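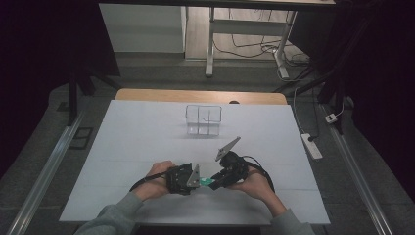

Three sections, see-through sides. My favorite kind of box.

Hello again from Pliturcombe! A lot of you wrote back after the June letter to ask how the move went, so I'm giving the whole letter over to it this time, and the bread pudding recipe will have to wait.

We drove 1,772 miles with the cat. I'm going to leave the cat part out (she's fine, she has the windowsill over the radiator now and won't discuss it). What I want to talk about is the small stuff. I had a plan for the couch and the bed and the big bookcase, with measurements and everything, and all of that went in through the front door like a dream. Then came the boxes marked MISC. I packed eleven boxes marked MISC. I'd like a word with the woman who did that.

The new apartment has one bathroom cabinet, and it's shallow. The old house had a linen closet you could stand in. You can see where this is going. I opened the first box on the bedroom floor and found four tubes of the same hand cream, all started, plus a bag of hotel soaps from a wedding where the couple now has a kid in middle school. I do love a hotel soap. I have never once used one at home.

My neighbor across the landing, Parveen Bandara, came over to say hi in the middle of all this and ended up sitting on the rug with me for most of the afternoon. She moved into the building two years ago from a bigger place too, and her way of doing it is to ignore what a thing is and go by when you reach for it. Morning stuff together. Bedtime stuff together. Sick-day stuff off on its own, up high. So my toothpaste and my face wash and the allergy pills I take at breakfast all live in one spot now, even though a store would never put them side by side, and I swear I'm out the door faster.

She also talked me into boxes with dividers. I'd always used baskets, the pretty kind with a liner, and the trouble with a pretty basket is that everything slides down into it and you end up digging around with your fingers at six in the morning trying to tell a lip balm from a glue stick. (Yes. Once.) With a clear box you just look. I bought two to try and went back for more that same week.

A few of you will want to know what I did about bottles, and I went back and forth on it! I had this idea that I'd pour everything into matching pump bottles like you see in magazines. I even had a cart full of them at the Kowalczyk hardware store on Mill Street, 500 milliliters each, very handsome. Then I stood there picturing myself in the shower with shampoo in my eyes, trying to remember if the left one was conditioner, and I put them all back.

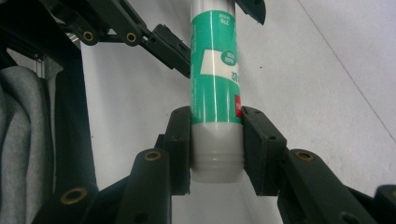 I keep things in what they came in. The label tells me what it is and how to use it, and when I run out I know what to buy. The only thing I add is a bit of masking tape on the bottom with the month I opened it. Sunscreen especially. I threw out three sunscreens from MISC box number four and one of them had gone the texture of cottage cheese, which, ew.

Now, the things I got wrong. I put shelf liner in the cabinet before I'd decided where anything went, and of course I moved the shelf up a notch the next day and had to peel the whole lot off with a butter knife. I bought a spinning tray that was too wide for the cabinet door to close. It's under the kitchen sink now and it's very happy there. And I let myself keep a "maybe" bag, and the maybe bag is still hanging on the back of the bedroom door looking at me. If you've got a trick for the maybe bag, please, please hit reply.

Gayan Haque wrote in after the last letter to ask whether it's worth paying movers to pack for you. We didn't, and I'm glad for the kitchen and sorry about everything else. If I did it over I'd do the kitchen and the bathroom myself and hand off the rest. Also Gayan, to your other question, wrap the glasses in your T-shirts. You have to move the T-shirts anyway.

Three MISC boxes to go. One of them rattles. I'm pretty sure it's the box with my grandmother's buttons in it, and I'm saving that for a rainy evening with the radio on, when I can tip them out on the table and be no use to anyone for a couple of hours. She kept hers in a cookie tin, all mixed up together, and I'm going to leave them that way.

A couple of quick things before I go. There are 2,491 of you getting this letter now, which I still can't quite picture, so thank you to whoever keeps passing it along. If you changed your email over the summer, the link at the bottom lets you fix it yourself. And the swap list is open again. Send me what you're giving away and what town you're in, and I'll run it next time. I'll start us off with a spotless pair of blackout curtains, navy, far too long for any window I own now. Free to anyone near Pliturcombe who'll come up two flights of stairs to get them. The buzzer sticks, so give it a good long push.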